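23/11/2024 - Ilthorpe workshop, dye bench

Third go at the walnut brown for the Stullotness order. Colleagues who only want the outcome can skip to the end, where there isn't one yet.

Starting weights as in the April entry: 600 g of scoured wool in the big pot, hulls soaked overnight in rainwater from the back tank. April gave a brown that everybody liked and that I failed to write down properly. My note for the dip time reads "until right." Past me had a high opinion of future me.

So this time, one variable. Same wool, same hulls, same pot, and the alum bath left out of half the skeins. I tied a knot in the end of the unmordanted ones. Then I tied a knot in one of the others by mistake, so there is now a mystery skein, and it will be the best one.

Ran the pot at a bare simmer for 9 hours in total, split over two sessions so that I could go home and eat. The Brunix hot plate holds its heat well on the low setting and has no interest in any setting between low and volcanic. I propped the lid open with a spoon. The lid now has a spoon-shaped stain, which is the most even color we have had out of this recipe.

Took samples at the end of each session, rinsed until the water ran clear, and hung them by the north window. First session: tan with alum, slightly pinker tan without. Second session: a proper brown with alum, and without it something I would call "wet cardboard" if the customer were not likely to read this. Dry them fully before judging. I say this every time and then judge them wet.

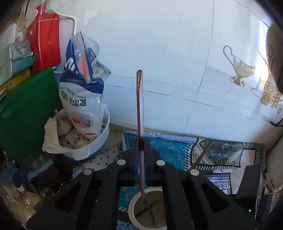

Sticks and white round container, and a patterned rug.

The Arancibia hulls deserve a note of their own. They came in a sack marked 16 kg, and a good part of that was twigs, grit and one very flat snail. I sieved them twice. The fine dust that went through the second sieve is the strong stuff, and I had been throwing it out for years on the grounds that it looked like dirt. Put 50/50 dust and broken hull in a muslin bag next time and see whether the depth comes up sooner. Tie the bag better than I did in April. Bits of hull in a fleece are there for life.

Gloves: the left one leaks. My thumb is a better match for the target swatch than anything on the line. If the order gets desperate we can send the thumb.

Iron afterbath, tried on two short lengths only. A pinch of ferrous sulfate in warm water, in and out fast. It went from brown to a cold gray-brown before I had finished reading the back of the packet. Nice color, wrong order. Keep the lengths for the sample book, page headed "Accidents," which is getting thick. Do not use the good pot for iron again. I used the good pot. It has been scrubbed and I would still not trust it with yellow.

Order 1679 wants eight skeins matching. At the moment I have three that match each other and a further two that match if you squint - the rest are all handsome individuals.

To do:
New gloves.
Weigh the hull dust before it goes in, and write the number in this book, not on my hand.
Check pH of the tank water after all that rain.
Label on the mystery skein, even if it only says "mystery."
Pot is still on the bench with the spent bath in it. Please don't tip it out, I want to see if there's a second, paler lot left in there.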